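Keeping a pair of hand grippers happy
By Araceli Aranda, August

Before you start a long afternoon of cloth folding, give both grippers a little love! I wipe the marker plates first (a dry, soft cloth is plenty), then check that every screw on them is snug, and I mean snug, please don't crank them.
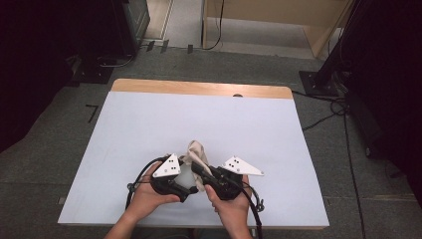 Next come the cables. Leave a generous loop at each side so you can reach across the table without a tug, then open and close the jaws a few times on a scrap of fabric. If one side feels stiff, stop and clean the jaws before recording anything. Chae-won Ra and I go through all of it again every 38 folds.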